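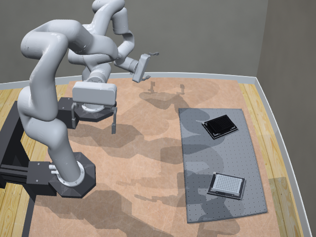
Idrisa Lyimo wrote:

> Did the arms really touch, or did the software only think they had?
> We run a pair on Rotich as well and the collision flag goes off if you
> so much as look at it. I'd want to know which it was before I started
> moving bases about.
>
> Also, what was the gripper doing at the time? Ours only ever goes
> wrong on the way back from a plate.
>
> Idrisa

Hi Idrisa, hi all,

They touched, I'm sorry to say. Only in simulation, thank goodness, but the contact log has link four of one arm sitting well inside the safety margin of the other and then the two of them pushing against each other until the controller gave up. So no, it wasn't a nervous flag this time (though I do know the ones you mean, we had a whole September of them).

The still is from the Drastness cell, with both arms wound over each other on the left and the two well plates, the black one and the white one, over on the breadboard. You can see how much room there is on the mat and how little of it the planner wanted to use!

As for the gripper, it was open and it wasn't carrying anything, so I don't think it's your plate problem. What I've got so far:

The planner (Cluker, the version before last) checks each arm against the walls, the mat and the breadboard, and it checks arm against arm as well, but only at the waypoints. In between it just joins them up. Most of the time that's fine as the waypoints are close together. On this run somebody had turned the spacing up to 100 mm to make planning quicker - all right, it was me - and the elbows went straight through the gap in the checking.

I ran it 3,000 times over with the start poses jiggled a bit. 30 of those ended in a tangle, every one of them with the wide spacing. Then I put the spacing back where it was and did another 2,000 and had none at all. That makes me feel better but not much better, as I still don't like a setting that can switch off a safety check without saying a word about it. There's no warning, nothing in the log, and the preview looks lovely right up to the bang.

The other thing that bothers me is the recovery. Once they were locked together the software's idea of a safe retreat was to send both arms home at once, along the way they'd come, and that only pulled the knot tighter. On real arms I'd have been running for the stop button. I'd much rather it froze and waited for a person.

So for now, please, anyone using the shared Drastness files: leave the spacing alone, and don't use the automatic home after a collision stop. Back one arm out by hand, slowly, then the other. I've put a note at the top of the config but I know what we're all like with notes.

Idrisa, could you look at what your spacing is set to on the Rotich pair? And has anybody tried the Grirnatero checker, the one that sweeps the whole path? I've heard it's slow but I could live with slow.

I'll send the logs round once I've trimmed them, they're enormous.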